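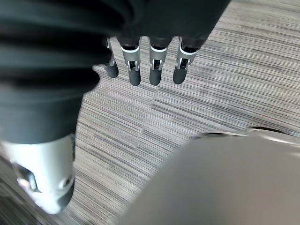 Zohreh Nikzad

The corner flag on the northern side had been set 40 centimetres too far in, and Nima Fallahi noticed it at the warm-up. He told the fourth official, who wrote it down and did nothing. By kick-off the flag had been moved by a ball boy with a tape measure.

Altitz needed a draw to stay up. Zuline needed nothing, having been safe since the end of March, and had rested four starters. The gate was given as 3,000, in a ground that held more. Fallahi started on the bench. He had played 900 minutes that season, nearly all of them at left back, and his contract ran out in May.

The first half produced one shot on target. Altitz kept a back five and cleared long. Zuline passed sideways until the ball went out. At half-time the coach, Pyo, drew two lines on the whiteboard, joined them with an arrow and asked if there were questions. There were none. He rubbed out the arrow.

Zuline scored in the 76th minute from a free kick that took a deflection off the wall. Pyo turned to the bench.

"Left side," he said. "Stay wide. Don't cut in."

Fallahi took off his jacket, handed it to the kit man and waited at the halfway line for the ball to go dead. It took two minutes. The board went up and the centre back, Numo, came off slowly, although his side was losing, and was booed for it.

Fallahi touched the ball six times. The first four were throw-ins. The fifth was a pass back to the keeper. Then the right winger overhit a cross, and it carried over everyone and landed at his feet, level with the edge of the penalty area. He was wide, as instructed. The full back showed him the line.

He cut in. The shot was low and poorly struck, and it went under the keeper's arm.

He did not celebrate — there was still stoppage time, and his marker was already running back to position. Altitz defended two corners, both from the northern side. The second was headed over. The referee looked at his watch and blew.

In the tunnel Pyo shook hands with each player in turn. When he got to Fallahi he held on a little longer.

"I said wide," he said.

"I was wide," said Fallahi. "Then I wasn't."

Pyo nodded and went to find his coat.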